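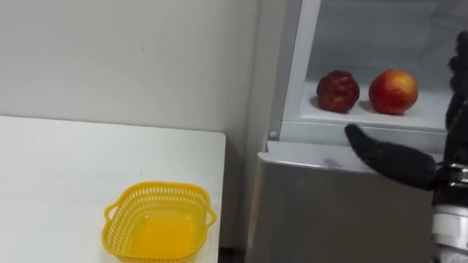 Fig. 1. A yellow plastic basket with slotted sides, on a white table.

Unit 4: Draining, rinsing, and why we fuss over water
Household Food Skills, Monday evening group
Notes by Montserrat Benítez

Welcome back, everyone, and thank you for the lovely discussion last time (I'm still thinking about Patricio's question on soaking lentils, and I promise we'll get to it). Tonight is mostly about water - how it clings to food, where it goes, and what it does to your dinner when you leave too much of it behind.

Let's start with leafy greens, which are the worst offenders. A leaf has a lot of surface for its weight, and water sits in every fold. Dress a wet salad and the oil slides right off, so you add more, and pretty soon there's a puddle in the bottom of the bowl. Wash the leaves in a big bowl of cold water, lift them out with your hands so the grit stays behind, and let them drain for a good while before you spin them or roll them in a clean towel.

Berries are a different story. Rinse them right before you eat them and not the night before, please! Damp berries packed away in the fridge get moldy fast. Mushrooms can take a quick rinse too, whatever your grandmother told you, as long as they go into a hot pan soon afterward.

Rice: rinsing takes loose starch off the outside of the grain. For separate grains, swirl and pour until the water is only a little cloudy. For risotto or rice pudding, skip it, you want that starch.

Now, Patricio's lentils. Small brown and green ones need no soaking, just a look through for stones and a rinse. Dried chickpeas do like a night in plenty of water, and they swell more than you expect, so use a bigger bowl than seems sensible.

For next week, cook one cup of rice rinsed and one cup unrinsed, in the same pot if you can, one after the other, and jot down what you notice. Atieno has kindly offered to bring her notes on salting eggplant. The reading is pages 80 to 107 in the course packet, and you can skim the part on canning, we'll come back to it in June.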